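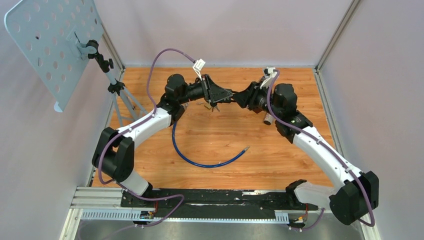 Work surface with wood-grain finish, pale back and side walls.

Lendau Besska Padlock
Item no. 906

The Besska is a small brass padlock for lockers, tool chests and cabinets. The body is rectangular, with slightly rounded corners and a matte gold-toned finish.

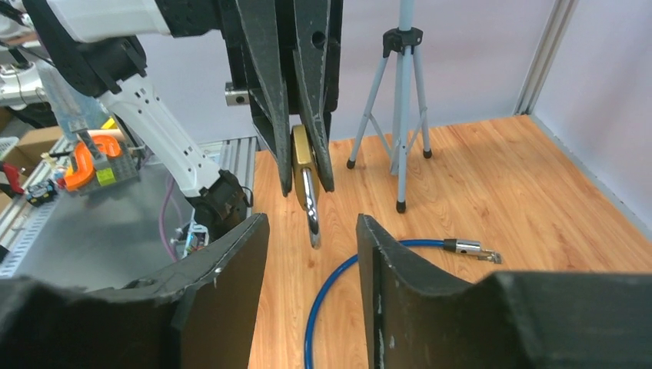

The shackle is steel and should be wiped with a dry cloth when the lock is cleaned. Oil may be applied to the keyway once a year — grease is not recommended. Keys are supplied on a ring. Replacement keys may be ordered under item no. 314.
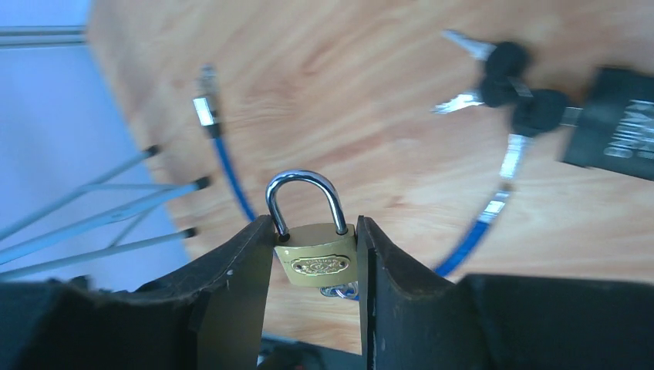 Besska padlock with blue coiled cable.

Packing unit: 5 padlocks. Orders of 100 or more are delivered by Dervishi on request. Orders received in December ship the following month.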